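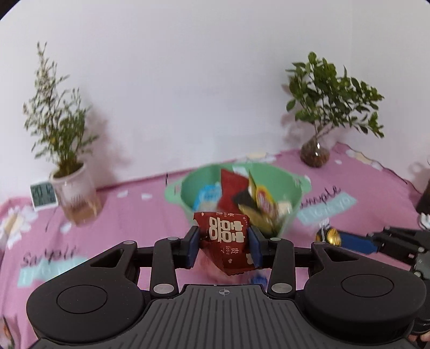 Single-serve snack packets protect their contents mainly against water vapor. A dry cracker or wafer that takes up a small amount of water loses its crispness well before it becomes unsafe to eat, so the practical shelf life of the product is set by the packet and by the air around it. Two paths are open to the vapor: it can pass through the film, or it can pass through a fault in a seal. The first is described in supplier data sheets. The second usually is not, as it depends on the machine, the operator and the shape of the seal. Commercial packets show the problem well enough at the cut end. The red packet with the white double-happiness character has a serrated lower edge, and a cut of that kind helps the consumer start a tear but also means that the width of material beyond the last point of the cut is different from the width at the base of each notch. The project asked how much of the total moisture uptake in a small packet comes through the film and how much through the seals, and whether a simple leak test can tell the two apart in advance.

1. Scope

The work was limited to one product, one packet size and three films. The product was a plain unsalted cracker from the Raju bakery, chosen for its low fat content and its even thickness. Printing, light exposure and oxygen were not considered. Neither was breakage in transport, although crumbs caught in a seal are discussed in section 5.

The films were supplied by Willell as offcuts from three rolls. They are called A, B and C in the text:

Film A: metallized, with a heat-seal layer on the inner face
Film B: clear laminate, same seal layer as A
Film C: clear, single material, thinner than A or B

Willell asked that grade numbers be left out of the report. The seal layer on film C was not described to us and was treated as unknown.

2. Background

Water vapor moves through a polymer film by dissolving in one face, diffusing across the thickness and leaving at the other. At constant temperature and humidity the rate settles to a steady value after a short delay. It is proportional to the area of the film and to the difference in vapor pressure between the two sides, and for a uniform film it is inversely proportional to thickness. A metal layer reduces the rate sharply as long as the layer is continuous. Folding and creasing break it, and the loss of barrier at a crease can be larger than the loss from the whole of the flat area.

A leak behaves differently. Vapor in a channel moves through air, where diffusion is much faster than in a solid. A channel too narrow to see can therefore match the flat film for total flow. It also responds to pressure. When the packet is squeezed or when the room pressure changes, air is pumped in and out, and this adds to the flow in a way that a diffusion model leaves out.

The product also matters. A cracker does not gain water at a fixed rate for ever. As it takes up water, the vapor pressure inside the packet rises toward that outside, the difference falls and the gain slows down. The curve of mass against time is close to a straight line at first and then bends. Only the straight part was used for comparison between films.
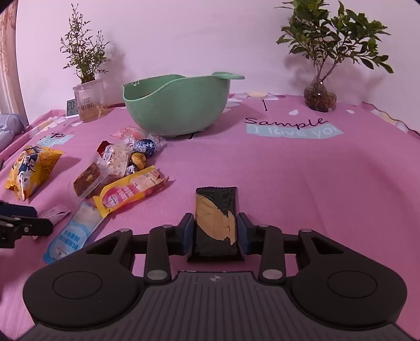
Ľudovít Bartoš and Dalibor Michalík
Packaging Materials Project, Zukach
Submitted 8/29/26

3. Materials and method

3.1 Making the packets

Film was cut on a steel template and formed by hand into a pillow packet with one long back seal and two end seals. All seals were made on a Grudex bench sealer with crimping jaws. Jaw temperature was set separately for each film by making trial seals, pulling them apart by hand and choosing the lowest setting at which the film tore before the seal opened. Dwell time was the same for all three films.

The order of work was fixed. The back seal was made first, then one end seal, then the crackers were loaded and the last end seal was made. The last seal is the one most likely to hold crumbs, so it was marked with a pen on the outside.

A total of 41 packets went into the test. Others were made and rejected on visual inspection for wrinkles running fully across a seal. Wrinkles running partway across were accepted and noted.

3.2 Storage

The packets were hung on wire racks in a closed cabinet held at 67 percent relative humidity. The cabinet has a small fan, which was left running. Racks were rotated one position at each weighing, in case conditions were not the same near the fan and near the door. Storage lasted 398 hours.

3.3 Weighing

Packets were weighed on a laboratory balance with a capacity of 2000 grams. The balance was larger than the job required. Its resolution was good enough for films B and C but marginal for film A, and this is the largest single weakness in the data. A sealed packet containing a piece of glass in place of the crackers was weighed with each batch as a control, and its drift was subtracted from the readings.

3.4 Leak test

After storage, each packet was held under water in a vacuum jar and the pressure was lowered in steps. A stream of bubbles from a fixed point was recorded as a leak. Single bubbles that came away from the surface and did not repeat were ignored, as they are usually air held under a fold or a crimp ridge. The position of each leak was marked on a paper outline of the packet.

The test destroys the sample, so it was done last. It follows that a leak found at the end of storage may not have been there at the start.

4. Results

4.1 Uptake without leaks

Packets in which no leak was found gave consistent curves within each film. Film A showed the lowest gain, close to the drift of the control. Film B was clearly above it. Film C was the highest and was the only film whose curve had begun to bend before the end of storage. The order agrees with what would be expected from the construction of the films.

4.2 Leaks

Nine packets leaked. One was film A, two were film B and six were film C. Sorted by position:

Crossing of back seal and last end seal: five
Crossing of back seal and first end seal: two
Elsewhere on last end seal: one
Back seal: one

No leak was found in the flat part of any film.

The crossing points account for most of the faults. At a crossing the jaws have to close over the extra thickness of the folded back seal. Beside that fold there is a step, and the material of the seal layer has to flow into the step to close it. With a thin seal layer or a short dwell there may not be enough flow.

4.3 Effect of leaks on uptake

The effect depended strongly on the film. In film C the leaking packets gained slightly more than the sound ones, but the two groups overlapped and could not have been separated from the mass readings alone. In film B both leaking packets lay above all the sound ones. In film A the single leaking packet gained several times as much as its neighbors and ended among the film B results.

One leaking packet does not support a general statement about film A. The direction of the result is in line with the background theory: the better the film, the greater the share of the total that passes through a fault of a given size.

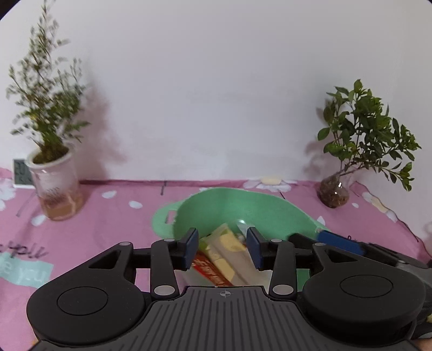
Packaged snacks in a mint-green container on a pink floral cloth.

5. Discussion

The pull test used to set the sealer did not predict leaks. All three films passed it before the packets were made, and film C still gave six leakers. The pull test was done on flat strips with two layers of film. It says nothing about the crossing, where there are more layers and a step. A better procedure would be to cut the trial strip so that it includes the crossing and to test that part with dye. Dalibor Michalík tried this on spare packets of film C after the main test, using food coloring in water with a drop of dish soap. Dye came through at the crossing in several of them. The spare packets had been handled a good deal by then and are left out of the results.

Crumbs were expected to be a main cause of leaks and were not. The leaking end seals were opened and examined under a hand lens. Crumbs were found in one. The crackers had been shaken on a sieve before loading, which a production line would be unlikely to do, so the result should not be carried over to factory packets.

The partial wrinkles noted at the start did not line up with the leaks. Two packets with long partial wrinkles in film B were sound.

The decision to hang the packets may have hidden some of the pumping effect described in section 2. In a carton or a bowl, packets press against each other whenever one is taken out. Hanging packets are touched only when they are weighed. A second series, with packets stacked under a light weight, was planned for June and was dropped when the cabinet was needed for another course.

6. Sources of error

Balance resolution, as stated in 3.3. Air trapped at sealing was not controlled, and fuller packets present a rounder surface and fewer creases. The crackers came from two boxes with different batch codes; the boxes were mixed before loading but starting moisture was measured only on the first. The cabinet door was opened for each weighing and the humidity took some minutes to recover. The recovery was not logged.

7. Findings

For film C, permeation through the flat film was the main path and the leaks found made little difference to the product within the storage time. For film B, both paths mattered. For film A the film itself was adequate by a wide margin and the seal crossing set the limit. A user who moves from film B to film A to extend shelf life should check the crossing seals first, as otherwise part of the gain paid for will be lost there.

The raw weighings and the paper outlines are held with the project folder. The curves for individual packets are in Appendix 1 and the sealer settings in Appendix 2.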